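Pince Gralo G2 avec caméra de poignet : mon avis après deux mois

Publié le 1/5/24

J'ai acheté la Gralo chez Verkham pour remplacer la pince Brikel de notre petit bras. La Brikel coûtait 500 euros, la Gralo 600, caméra comprise. Le montage m'a pris une soirée, car la notice ne dit pas quelle longueur de vis il faut utiliser.

Les doigts s'ouvrent jusqu'à 78 mm. Pour des gobelets en plastique c'est suffisant, pour un grand bol il faut prendre par le bord. La force se règle sur 8 niveaux et je reste presque toujours au deuxième : au-dessus, le plastique mince se déforme. Avec la Brikel je n'avais que deux réglages, et je le regrettais souvent.

La caméra voit bien le bout du doigt, même quand un gobelet jaune translucide se trouve juste devant. 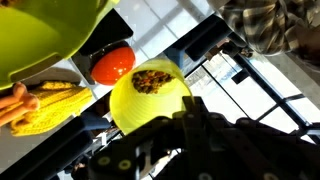
Par contre l'exposition automatique est lente, et face à une fenêtre les couleurs claires se perdent. J'ai dû la fixer à la main dans le logiciel El Ouafi, qui est gratuit mais assez confus.

Le câble est trop court de quelques centimètres. Verkham m'annonce une version plus longue pour July (c'est écrit ainsi sur leur site). Je donne quatre étoiles sur cinq.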